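Home Shop Backdrops Letters & Numbers Hire Delivery Contact

Lobo Black Fabric Backdrop and Foam Letter Set

For the wall behind a table, a counter or a small stand
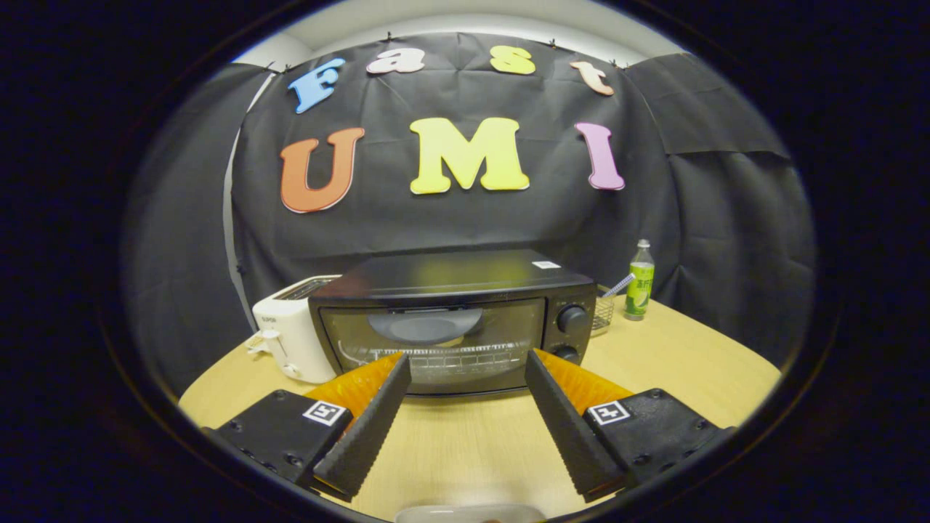 The Lobo set is made for people who must give a plain wall a name for one day or for one season. It contains a black cloth, a pair of clips, and foam letters which you choose yourself when you order. We have sold it from our shop in Plevthorpe for six years, mostly to schools, small kitchens and clubs which share a hall with other groups. The letters are thick and rounded, with small feet in the old serif style, and pale colours are the easiest to read on the black. A yellow "s" or a light blue "F" can be read well from the other side of a room, also when there are things standing on the table before it, such as a toaster and a small oven. You may set the letters straight, or tilt the first and the last a little, which makes a short word look more friendly. Two rows are possible. In this case we advise the longer word in the smaller size above, and the short word in the bigger size under it.

What is in the box

1 black fabric backdrop, width 155 cm, with sewn edges
2 small dark clips for the top edge
Foam letters of your choice, up to 12 pieces
1 sheet of removable sticky pads
1 paper guide for the spacing

Choosing your letters

Please write your words in the order form exactly as you wish them, with capital and small letters. We cut what we read. If you write "Soup" you will receive one capital and three small letters, and if you write "SOUP" you will receive four capitals. The colours are light blue, pale pink, strong pink, peach, yellow, bright yellow and orange-red. You may leave the colours to us, and then Negin Sadeghi in our workroom will make a mix where the same colour does not come twice side by side.

Letters with accents are also possible. They take two days more, as the accent is cut as a separate piece.

Hanging the cloth

The cloth is light and it comes folded in the box, so it will have creases when you open it. For most uses it is enough to hang it the evening before. If you like it flatter, iron it on the back side with a low heat and without the letters. Do not iron over the sticky pads, they become soft and leave a mark which is difficult to take away.

Fix the top edge first, beginning from one corner. The clips hold on a thin board, a rail or a shelf edge up to 2 cm. If the wall has nothing for the clips to hold, our Hekside rail can be ordered with the set. Let the lower edge fall behind the table and do not pull it tight.

Placing the letters

Lay all the letters on the floor before you stick them. Begin with the middle letter of the word and work to both sides. Press each letter for almost 30 seconds. The pads can be lifted and placed again a few times, after this you need new ones (see Fonent pads, sold in sheets).

Use near cooking appliances

The set is a decoration and it is not fireproof. When a toaster, an oven or a kettle is in use on the table, move it forward and keep the free space which is asked for in the manual of the appliance. Steam is also not good for the pads. For a counter where you cook the whole day, we recommend to hang the cloth on a side wall instead.

Care

Cloth: hand wash in cold water, dry on a line. The black can give a little colour in the first wash, so wash it alone.
Letters: wipe with a soft, slightly damp cloth. No spirit and no kitchen spray.
Storage: keep the letters flat. If they stand on their edge for a long time, the thin parts may bend.

Ordering

Article number 2287. Normal preparation time is 6 working days, in March a little more, when many schools order at the same moment. Extra letters can be bought one by one at any time, and we keep your colours in our list so that the new letters will match the old ones. Made-to-order letters cannot be returned, but the cloth and the clips can, if they are not used.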